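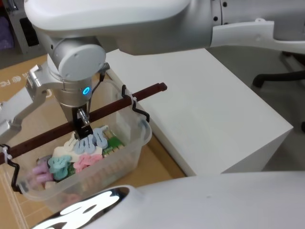 The quality of a demonstration should count for more than the number of demonstrations. Programs that teach robots by remote control continue to report their progress in hours logged and episodes stored. Those totals are easy to publish, and they say little about what a robot can learn from them.

The Orkora program offers a useful case. In May its operators were asked to record 50 demonstrations per shift of a gripper working in a bin of small clips. The quota was met. Reviewers at Sayegh then set aside a large share of the recordings, in which the operator had hurried the approach or corrected the grip several times in quick succession. A model trained on such material learns the hurry along with the task.

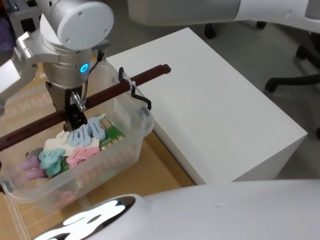 Small parts in a pile are a demanding subject. They overlap, they turn under light pressure, and the operator has no direct sense of touch. Ten careful demonstrations, each with a steady approach and a clear decision about which piece to take, deserve a higher value than 900 careless ones. It follows that operators should be given time to practice before recording begins, and that they should be free to discard their own poor attempts without penalty.

We recommend that funding bodies ask for review standards before they ask for totals. Operators should also be credited by role in published work. Their judgment is present in every motion the robot repeats.

Flullilness Policy Office
June 2019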